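Rarkdale Special Election: Frequently Asked Questions
Updated May 11, 2019

The town clerk's office has received a lot of calls since the recount of the council vote. These are the questions that come up most often. If yours is missing, call the office or stop at the front counter.

Why is there another election?

The race for the Firken Ward seat ended in a tie. Both candidates finished with 2581 votes, and the recount did not change either total. The town charter does not allow a tie for a council seat to be settled by drawing lots, so the ward has to vote again.

When is it?

In August. The exact date will be posted on the door of Town Hall and mailed to every registered voter in the ward once the council has set it.

Who can vote?

Anyone registered at an address in Firken Ward. You do not need to have voted in the first election. If you live in Pestow or another part of town, this seat is not on your ballot and you will not be getting one in the mail.

Who is on the ballot?

Only the two candidates who tied. The charter treats this as a runoff, so no new names can be added and write-in votes will not be counted.

I moved after the last election. Where do I vote?

That depends on your new address. If you moved within the ward, fill out a change of address form and you can vote as usual. If you moved out of the ward, you cannot vote in this race. If you moved in, you can, as long as your registration is changed before the deadline.

What is the registration deadline?

10 days before election day. Forms have to be in the office by closing time. A postmark does not count.

Where are the polling places?

There will be 3:

Firken School, gym entrance
Pestow Road Fire Station
Lý Community Hall, main room

Your polling place is printed on the card you get in the mail. The fire station has the most parking. Lý Community Hall has a ramp at the side door, and the main room is on the ground floor.
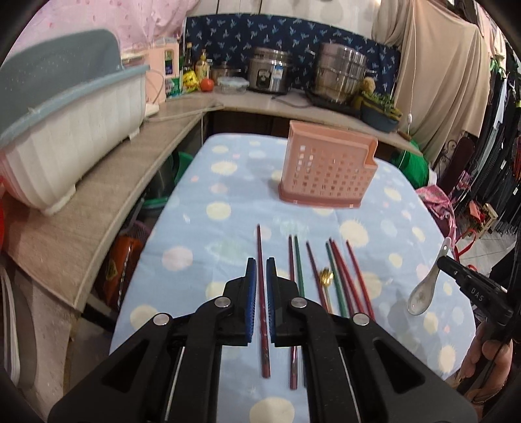
Can I vote by mail?

Yes. You do not need to give a reason. Ask for a ballot by phone, by letter or at the counter. Requests from the first election do not carry over, so you have to ask again. Ballots must reach the office by the time the polls close.

What happened to the ballots that were set aside last time?

Almost 200 envelopes were set aside on election night because of a missing signature or a missing date. Voters were given a chance to fix them, and the ones that were fixed are part of the final count. The rest stay sealed under the charter.

Who holds the seat until then?

It is vacant. The council can still meet and vote, but the ward has no vote of its own until the winner is sworn in. Calls about streets, trash pickup and permits should go to the clerk's office for now.

What if it is a tie again?

The council would choose between the two candidates by majority vote at its next regular meeting.

Who do I contact with a complaint?

Write to Trinity Iwasaki, Town Clerk, Rarkdale Town Hall. Complaints have to be in writing and signed. Please include a phone number where you can be reached during the day.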